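Plate-racking notebook, bench 2
Friday, September 8, 2023

Started at 8:40. Fluorescents on, blinds down, same as all week. Wiped the table before the first take, and the lens on the wrist camera, which had a thumbprint on it from when the finger pads were changed.

Goal for the Marance set is 1,290 accepted takes of plate into rack. The older Braltier set stands at 2,629 but most of that is bowls and mugs, and the colour balance is different enough that I don't want to mix the two before we've trained on Marance alone. Plan for today was 200 takes with the pink plate as the one to be moved and the other colours parked in the rack.

Procedure hasn't changed since June. Plate flat on the table, operator closes on the rim, lifts, turns it upright, lowers into a free slot, opens, backs off. A take counts if the plate is standing by itself when the arm is home. Dragging the plate more than a hand's width before the lift is a reject. A second try at the grasp is fine and gets the "regrasp" tag. Please use the tag! Last batch had plenty of regrasps and only a handful marked.

First block went slowly. The approach is the hard part to teleoperate, as the rim is low and one finger has to come down close to the tabletop on the outside. From the wrist view you're mostly working with a pink edge and a pale blur next to it. 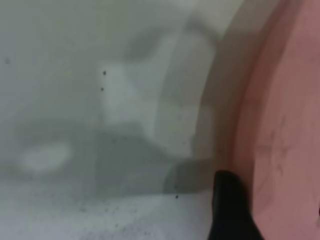
Focus on that camera is fixed and it's set for something farther off than a plate rim at grasping distance. I've gone back and forth on whether to refocus it. If I do, everything recorded before today has a different look at close range, and the Cattaneo people trained on the soft version without complaint. Leaving it alone for Marance. Will raise it again before the cutlery task, where I think it'll matter more.

Rejects in the first block were nearly all the same fault: finger came in too steep, touched the tabletop and the arm went into protective stop. Raised the height floor by 2 mm and it mostly stopped happening. Wrote the new value on the tape beside the e-stop and in the config, both. Takes before the change are still good and don't need redoing.

Second block better. I started varying the start position properly, working from the printed list, since left to myself I put the plate in the same spot every time. Far-left starts make for a long carry to the rack and operators tend to hurry the middle of it. The fast ones look jerky in the joint plots. Not rejecting them for now but have tagged them "fast" so they can be dropped later.

Reset for a left-hand start:
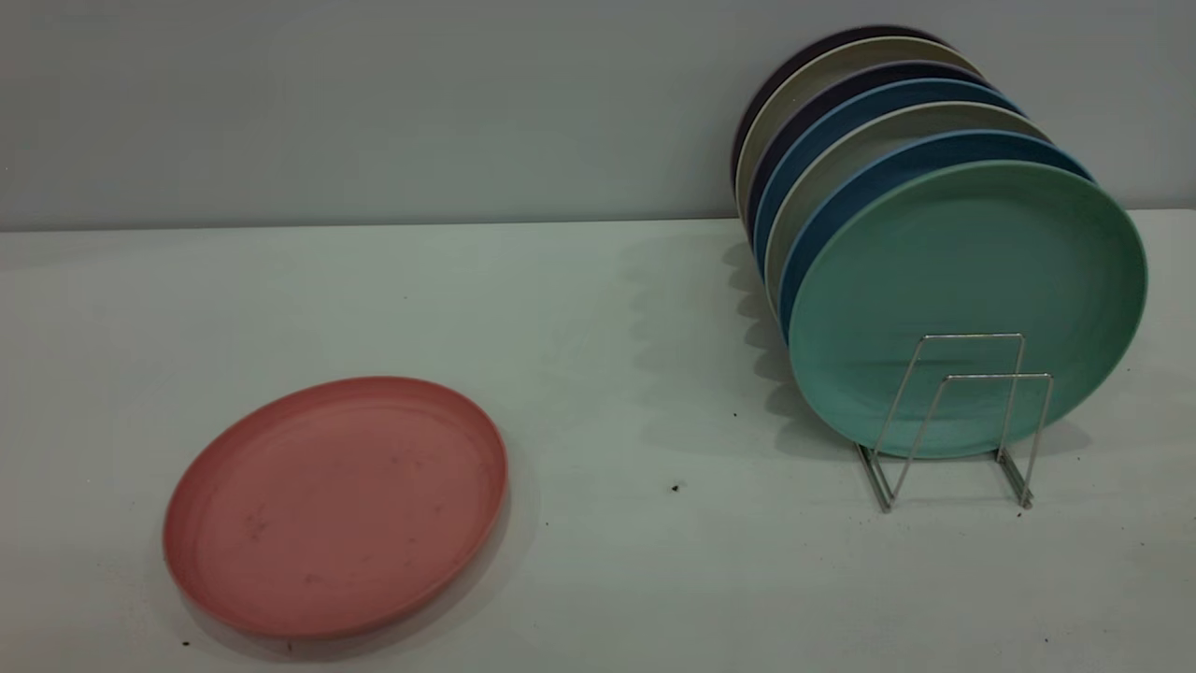
Pink plate at left, seven in the rack, mint green at the front.

Notes on the reset. Mint at the front and the near-black one at the back is the order on the sheet. It changes every 50 takes, so check the sheet and don't go by what's already in the rack. The two blues are easy to swap by mistake. If you do swap them, write it down and carry on. The rack feet go on the pencil ticks. It had crept toward the wall by mid-morning, a few millimetres, and I've put fresh putty under the back feet.

Side camera is fine. Exposure locked, white balance locked. The plates throw a soft shadow to the left and I've left it alone, there'll be shadows in any kitchen we take this to.

Storage: recorder dropped out twice after lunch with the disk-full warning, though there was space left. It's the quota on the Watwood share again. Moved the June takes to the archive drive and it's been quiet since. Both interrupted takes deleted, so there's a gap in the numbering. Don't try to fill it.

Stopped at 4:15, short of the 200. Running total for Marance is now about 1,000 accepted, before review.

To do:
Print a new position list, this one is nearly used up
Order finger pads, the left one is wearing on the inside corner
Ask Watwood for a bigger quota
Go through the "fast" takes and decide on a cutoff
Try one short block with the rack turned a quarter — separate folder, not to go into the main set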